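The hair tie that beat two grippers
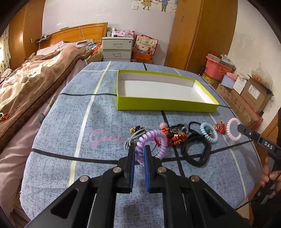 Purple coil at one gripper, pale pink at the other, and the green-sided box still to fill.

I'd come to Lelness to watch Nizar Nassar's team at Andton sort hair ties, and frankly I expected a doddle. Then a coil snagged on a pivot pin, the linkage jammed half shut and the jaws kept on squeezing – with Nizar's thumb in the way!

He was fine, bar a blue nail. The log was less cheering: 168 pick-ups that day, almost 40 of them snags, and the force cut-out had tripped on just two. Someone had set the limit for hard plastic, and stretchy things never reach it.

They've lowered it now, and there's a stop button by each handle. I still kept my fingers well back when I had a go.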